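## Seed swap: what we learned in April

The seed swap in April was the second one for our garden club, and it was bigger than we expected. We gave out 233 packets in one afternoon. Most of them were tomatoes and beans, but the zinia packets (many members write it with one n, so I leave it) were gone before 2 p.m.

Kári Damgaard brought a mix of lettuce seed from his own garden. He asks everyone who took it to sow it thin and to keep the soil moist in the first week.
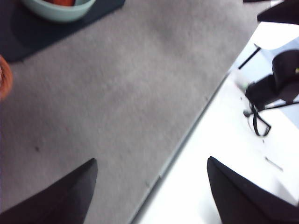
Can I still bring seeds that are from last year? Bring them, but please write the year on the packet. Lettuce and beans usually keep well when they are stored dry and cool. Onion and parsnip lose their strength faster, so for these we prefer fresh seed.

Yuto Chiba made a small test at home for members who are not sure. Put ten seeds on a wet paper towel, fold it, and keep it in a warm room. After one week you look how many have opened. If it is fewer than five, sow double, or give the packet to the compost.

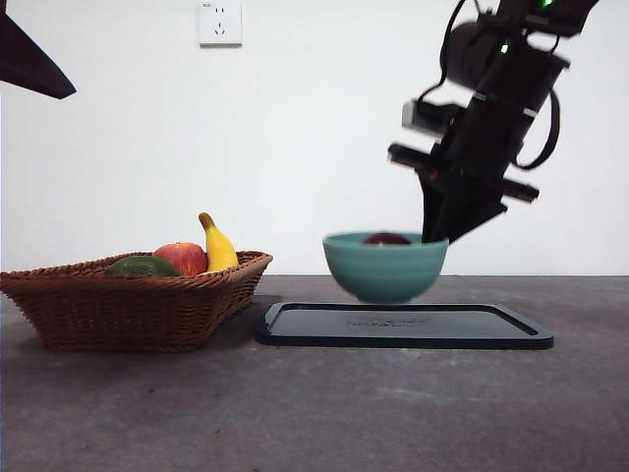

Yuto also reminds us that pepper seeds are slow, and for them one week is too short. Please wait two weeks or even three before you decide.

For the autumn swap we need small paper envelopes. We have 500 now, and they will not be enough. If you have some at home, leave them in the box by the shed door.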